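3.2 求职者如何理解“个人简介”一栏

在上一节里，我们交代了问卷的发放方式和样本的基本构成。这一节想慢一点，谈谈受访者自己是怎么看待线上职业档案里“个人简介”那几行字的。我们起初并没有打算把它单独列成一节，后来在整理开放题的时候，发现大家在这一栏上写下的感想比别处都多，有些甚至写满了整个答题框，我们读着读着就舍不得把它压缩成一张表了。

本研究共收回有效问卷583份，受访者都在Mevport地区的职业交流平台上保留着公开档案，并且在填写问卷之前的半年里至少主动投递过一次简历。平台给简介一栏设定的上限是900个字符，可是真正用满的人很少。多数人写两三句话便停下来，留下大片空白；也有人干脆把纸质简历的第一段原样搬过来，连“本人”两个字都没有改。我们在预访谈中问过几位受访者为什么这样处理，回答大都很朴素：不知道写给谁看。这句话后来反复出现在开放题里，措辞略有不同，意思却十分一致，我们也就把它当作本节讨论的起点。

“不知道写给谁看”其实包含了两层困惑。一层是读者的困惑，也就是求职者不清楚打开档案的会是招聘专员、用人部门的主管，还是从前的同事；另一层是语气的困惑，写得正式怕显得生硬，写得亲切又怕显得不够专业。年资较浅的受访者更常提到第二层，他们往往参照同学的写法，一段话改了又改，最后几个人的简介读起来像是同一个人写的。年资较深的受访者则多半为第一层所困，尤其是那些打算换行业的人，他们手里的经历很丰富，却拿不准哪一段应该放在最前面。我们很能体会这种为难，毕竟写论文的人每次给会议提交作者简介，也免不了要对着光标发一会儿呆。

为了弄清简介的写法与档案其他部分的关系，我们把受访者的简介文本按开头一句的内容分成4类：以职位开头，以年资开头，以所学专业开头，以及以一件具体做过的事开头。分类由两位编码员各自独立完成，意见不一致的条目再坐下来逐条商量。第四类的比例最低，却也是招聘一方在访谈中最愿意多说几句的一类。需要说明的是，我们没有追踪这些档案后来是否带来了面试机会，所以下面的讨论只涉及阅读时的印象，不涉及求职的结果，请读者留意这一点。
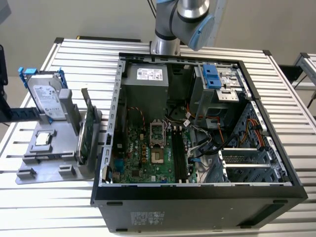 图2 台式计算机主机内部与机械臂

Ibarra 在读完这一部分的初稿后表示，他们筛选档案时确实会先看开头一句，但“以具体的事开头”未必总是好事，倘若那件事与应聘的岗位隔得太远，读的人反而要多花工夫去猜，猜不出来也就翻过去了；他们更希望看到的是，求职者能在同一句里把做过的事和想做的事连起来，哪怕句子长一点、笨拙一点也没有关系。

这条意见对我们很有帮助，也促使我们回头重读了第四类文本。重读之后，我们把它再细分为2个小类：一类只讲事情本身，另一类在讲完事情之后点明了今后的方向。后一类的简介通常更长，句式也更松散，但在访谈中更容易被复述出来。Bedstead 的招聘人员在看过几则匿名样本之后，隔了一顿午饭的时间，仍然能大致说出其中几位想找什么样的工作；对于只讲事情的那一小类，他们记得住故事，却说不准这个人是来应聘什么的。当然，这样的观察样本很小，我们不敢据此下太重的结论，只把它当作一个值得继续留意的线索记在这里。

另外还有一点与更新的习惯有关。不少受访者坦言，简介写好之后便再没有动过，换了岗位只改职位名称，前面那段话仍停留在刚毕业时的口吻。一位受访者在问卷末尾写道，某个星期四晚上偶然点开自己的档案，觉得像在读别人的东西，于是一口气改到半夜。我们很喜欢这段话，也因此在附录的建议中加了一条：每逢工作内容有较大变化，不妨把简介从头读一遍，读得别扭的地方多半就是该改的地方。至于多久改一次合适，各行各业的节奏差别很大，我们没有给出统一的间隔。

Nallthorpe 的职业辅导中心后来把上述分类用在了面向应届生的简历工作坊里，参加者先给自己的第一句归类，再两人一组互换着读，读完以后说出“这个人想找什么工作”。辅导老师反馈说，互换这一步比归类本身更有用，因为学生听到别人误读自己的时候，往往立刻就知道该怎么改了。这与我们在问卷中得到的印象相当接近：简介写不好，常常是缺少一个真实的读者。下一节将转到招聘一方，讨论他们在阅读整份档案时的先后次序，以及简介与工作经历两栏内容互相矛盾时他们会如何取舍。

联系编辑部 | 版权所有，未经许可不得转载 | 返回顶部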